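Fama Soccer Supporters' Club
Minutes of the general meeting, 13 February 2020

Present: 29 members, with apologies from four who had sent word ahead. Jolien Stevens was in the chair and also took these notes, so any spelling mistakes are hers.

1. Welcome and last minutes

Jolien opened at half past seven and thanked everyone for coming out in such miserable weather, and for bringing so many pies. The minutes of the October meeting were read and agreed, with one correction: the away game at Ristov ended two all and was not lost, as written. Several members who had made that long drive were very glad to see this put right.

2. Team news

We had a good long talk about the injuries. Our captain, Van den Broek, has now had his knee looked at a second time and the club expects to have him back after the spring break, though nobody wants to rush him. Both of the regular fullbacks are also out, and the feeling in the room was that the youngsters who have come in have done us proud. A card for Van den Broek went around the tables and was signed by everyone (there was hardly any white left on it by the end!).

It was asked whether the coach might come and speak to us again, as he did last season. Jolien will write to the club office and report back.

3. Away travel

The trip to Pedix is filling up nicely. We have 71 names down so far, which means two buses, and there is room for 100 in all. Please pay by the end of the month so that the second bus can be confirmed. Buses leave from the north parking lot at nine sharp, and last time we waited twenty minutes for two people who were buying sandwiches, so do please eat beforehand or bring something along.

There was some back and forth over whether drums may come on the bus. Agreed: drums may travel, in the luggage space underneath, and may be played once we are off the highway and parked.

4. Family corner

The family corner will be open again before every home game, and we would love to see more of the little ones there. Opening time moves to an hour before kickoff. Parents are kindly reminded to stay with children under six.

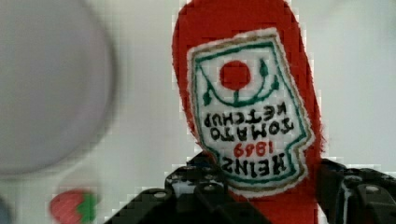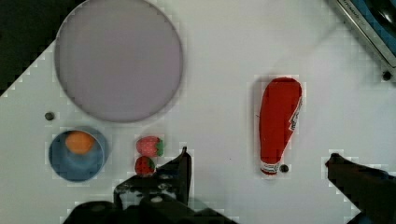 Play food and toys

Members with good, clean toys to give away can bring them to the next home game. No puzzles please, as we have more than we can store.

5. Money

The winter raffle brought in 219 dollars after costs, a lovely result, and our thanks go to all who sold tickets in the cold. It was proposed that the whole sum go toward the new banner for the east stand. This was discussed warmly and at some length. One member would have preferred to put half aside for youth team rain jackets, and it was agreed to come back to the jackets once the banner has been paid for. The proposal was then put to the room and carried, with two against.

6. The banner

Three designs were passed around. The plain one with the club colors and the founding year was the clear favorite, although many people liked the lettering on the second. Jolien will ask the printer whether the two can be combined and what that would do to the price. The fire rules for the stand mean that the cloth has to be treated, and the quote should include this.

7. Any other business

A blue scarf and one child's glove were left on the bus coming home from Ristov. Both are at the club shop.

The line for coffee at halftime is still far too long. Jolien has raised it before and will raise it again.

The meeting closed at ten past nine, and the next one will be held in the same room after the Pedix game.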